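Workshop Tips: Rules for the Automated Bench That Are Worth Keeping (and a Few That Aren't)

I run a small practice bench where two robot arms spend their days stitching test tissue. Before that I had a regular shop with a table saw and a drill press, and I still think most of what I know about safe work came from the drill press. So when Datlow mailed me a binder called "Good Practice for Automated Fine Work," 345 pages of it, I read it with a pencil and a bad attitude.

Most of it is padding. A few of the tips are sound, and I have added my own where the binder goes quiet.

Keep the stop button where your elbow can find it. The binder says "within reach." Within whose reach? Edith Chambi is a foot shorter than I am, and the button that suited me was useless to her. We screwed it to the front lip of the bench, left of center, and painted a ring behind it.

Don't trust the green light. A green light means the controller is happy with itself. It says nothing about whether you left a screwdriver on the tray. Walk up and look.

Count needles in, count needles out. This one the binder gets right, and I have no complaint. Use a magnetic strip, write the number on a card, and don't shut down for the night until the card and the strip agree. If they don't, get the flashlight. Don't sweep first.

Wipe down with a barely damp lint-free cloth. Paper towels shed, and the shreds get into joints. Vundero sells a special cloth for this at a special price. I bought one pack, washed it, bought plain ones afterward, and have not seen a difference.

Be suspicious of "hands-off" hours. The binder suggests a person may leave the bench for up to 60 minutes once a routine has been proven. Proven by whom, and how often? Tshepo Cele and I settled on 8 minutes, which covers coffee and not much else.

Label the cables at both ends. Masking tape lasts a month. Use heat-shrink labels and do the boring end first.
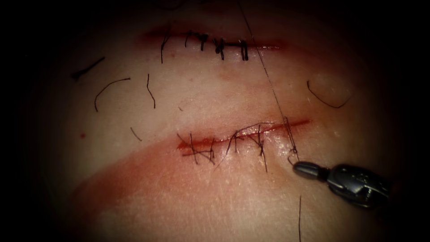 Thread rules are where I trust the binder least. It has a checklist for stitch spacing and knots, and a single line on cleanup: "Maintain a tidy field." Well, what does tidy mean? A neat row of tied stitches on one cut can share the surface with a lower row full of loops and long uncut tails, and there can be snipped bits of thread lying all around both of them. Give the first row to an inspector and you pass. My rule is that you judge the worst row, and every loose clipping gets picked up before the next cut is started. Use fine tweezers and a white dish, so dark thread shows up against it.

Write down who overrode what. If you bypass a limit, put your name and the reason in the log. Kerstin Bauerfeind keeps ours in a paper notebook on a string. Jakix offers software that does the same job, and every time I have tried it I had to reset my password.

Replace worn jaws on a schedule, with a grain of salt. Datlow says every 6 weeks. Datlow also sells the jaws. Check the grip under a magnifier and swap them when the ridges look rounded.

Last, the certificate. You can pay to have your bench listed as following the binder. I asked what they inspect, and the answer was the binder. Mine is on the shelf over the sink, and the money went into a better lamp.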